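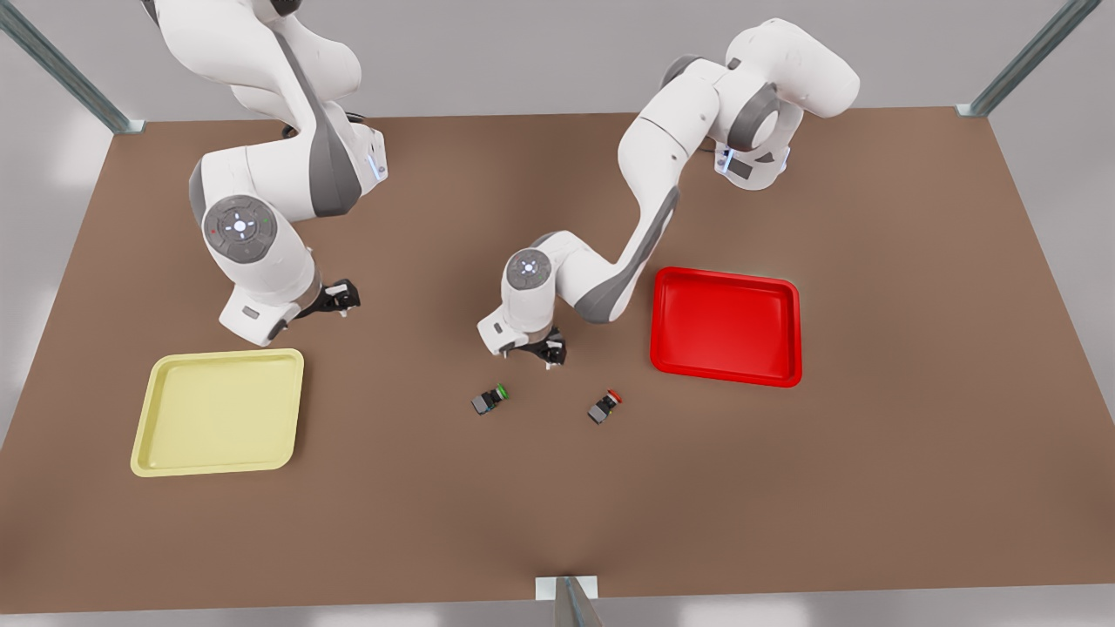
Plindwood's repair fair returns in February, with longer hours and a warm welcome

Lukmont is delighted to announce that its repair fair will be back at Plindwood Hall in February, and that after so many kind letters from last year's visitors it will stay open until 9 in the evening, so that people coming straight from work have time for a cup of tea as well as a mended toaster.

Over 100 households brought something along last time, from wobbly chairs and silent radios to a much-loved accordion, and we were touched by how many stayed on to chat long after their own things were done. Doors open at 2 in the afternoon. Entry is free, and each visitor may bring up to five items, though we do ask that anything very heavy is mentioned to us beforehand.

New this year is a sewing corner run by the tailoring firm Ateş, where you can learn to darn a sock or put in a zip (bring your own zip, please!). The Skesetti bakery will be serving soup and seeded rolls all afternoon and well into the evening.

Places in the sewing corner can be booked at the Lukmont shop counter or by telephone. Everything else is first come, first served.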